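How to fold a printed sweater so it keeps its shape

My friend Mireille Boyer hangs every sweater she owns, and every October she complains to me about the little bumps at the shoulders. I've been folding mine for years, and once you get the hang of it, it goes quickly — I can get through a whole drawer before my coffee is gone!

Start with a big flat surface and give the sweater plenty of room. Lay it out, smooth the body with your palms from the middle toward the sides, and draw each sleeve straight out by the cuff. Don't tug hard, or the ribbing will go wavy on you.
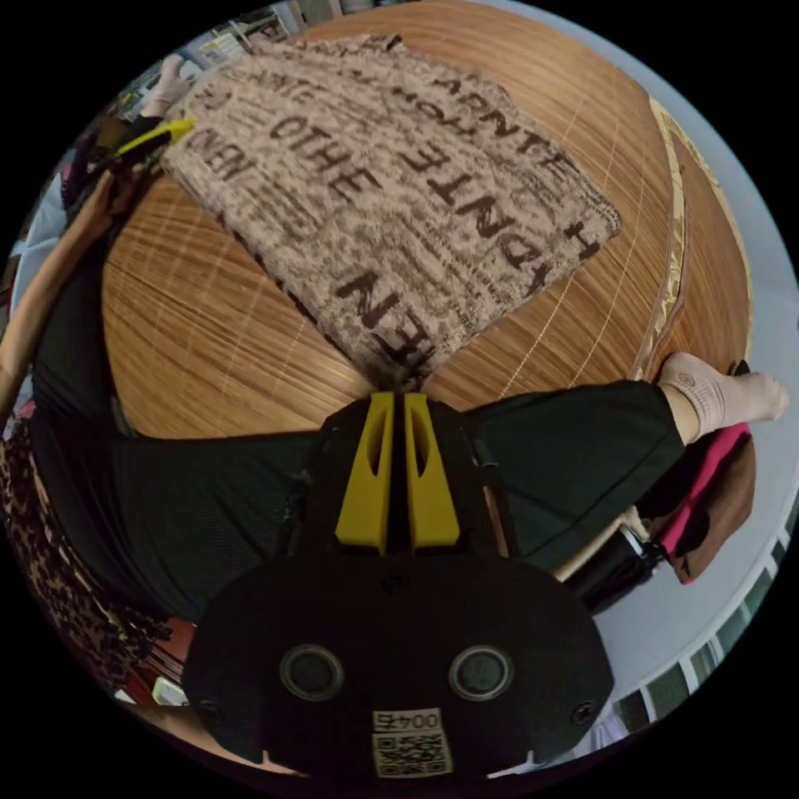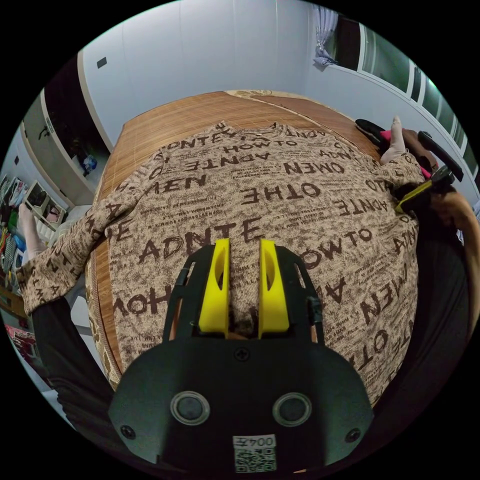
Now bring one sleeve across the body, keeping it level with the shoulder, and fold the side in with it. Do the same on the other side, so you have one long, even strip. If you've got big lettering all over the fabric, ignore it completely while you line things up (it runs every which way and will fool your eye) and go by the side seams and the neckline.

Fold the bottom hem up to the middle, then once more to just under the collar. Press the air out gently with your forearm. For a thick knit I stop at a single fold, which makes a bulkier bundle but leaves a softer crease.

Stack the heaviest ones at the bottom of the drawer, neck edge toward the back, and refold anything that's been sitting there for 30 days or more.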